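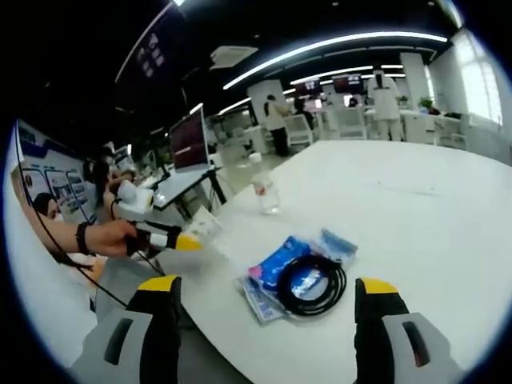 The Drawer of Cords

Most homes have one. In Plukstead, where I grew up, ours was the second drawer down beside the stove, and it held every charging cord my family had owned over nearly 9 years. My mother called it the snake drawer. When she moved out last July, I carried the whole thing to my car and drove it home with the drawer still on its runners.

I wanted to know what to do with it. Cords are hard to throw away. They look useful, they don't take up much room, and the one you toss is the one you need the next week. So they pile up, go out of date, and get moved from house to house.

Arnel Villanueva runs a repair counter in Bimdale, in the back half of a shop that also cuts keys. He has been taking in old cords for years and keeps a ledger of what comes across the counter. Last year it was 4,000 pieces. He tests each one on a small meter, which takes less than a minute, and sorts by plug.

"People think they're broken because the phone didn't charge," he told me. "A lot of the time there's lint in the phone."

I brought him the snake drawer in two grocery bags. It came to 233 cords, a number I had not been ready for. He didn't seem surprised. He dumped them on the counter and started pulling them apart from the ends, never from the middle. Pulling at the middle of a tangle makes the knots smaller and tighter, he said. If you find a loose end and back it out the way it went in, the rest follows.

He has firm opinions about storage. Coil a cord in a loose circle about as wide as your palm. Don't wrap it around your elbow, and don't wind it tight around the charger, which bends it hard right where it meets the plug. That is the spot where most of them fail. He likes paper tape for labels and writes the device on one side and the month he tested it on the other.

What he can't use goes to a scrap dealer in Ondholm, who strips the plastic and sells the copper. The money is small. Villanueva says it pays for his tape.

A bigger change may come from the plugs themselves. More and more small devices now share the same one, and the young couple ahead of me at the counter owned a single charger between them. They had come in to get a key cut.

I went home with nine cords, all labeled, and put them in a shoebox on the hall shelf. The drawer went back to my mother, who has a new apartment on Nogueira Street and a kitchen with hardly any storage. She keeps dish towels in it - and, when I looked last week, one white cord with no label.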